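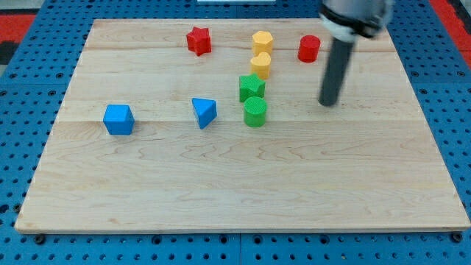 From: Faith Laizer
To: the shape-sorting list
Date: 14 January 2025
Subject: Re: Sorting blocks for the Multdale play table

Leopoldo Quintero wrote:
> I'd go with the small printed-looking blocks in red, yellow and green.
> Stars, hearts, cylinders, hexagons. Kids can sort by color or by
> shape, and they get both ideas out of one set. Brundstead has
> them on a maple board and the three-year-olds love it. I think we
> should order 60 and be done.

I'm not convinced, Leopoldo. The shapes are nice enough, and I like a plain maple board under them – you can see a red star on pale wood from across the room. But "both ideas out of one set" is what the catalogs always say. Put a green star next to a green cylinder and a red star a little way off, then ask a three-year-old which two go together. Whatever she picks, she's right. Fine for a chat, less fine if Adhiambo wants to write down who can sort and who can't.

I tried something like it in August with 7 kids. Two of them sorted by color. The rest built a tower or walked off. I wouldn't call that love.

The yellow heart bothers me too. How is it supposed to stack? A cylinder or a hexagon gives you a flat top and a simple outline to match. A heart mostly gets carried around and ends up in a pocket.

Before anyone orders 60 of anything, could we borrow six from Brundstead and leave them out for a couple of weeks? Venkatesh, do you still have the old board from the Ondieki room, and are the glued joins holding? The last one opened up along a seam.

Faith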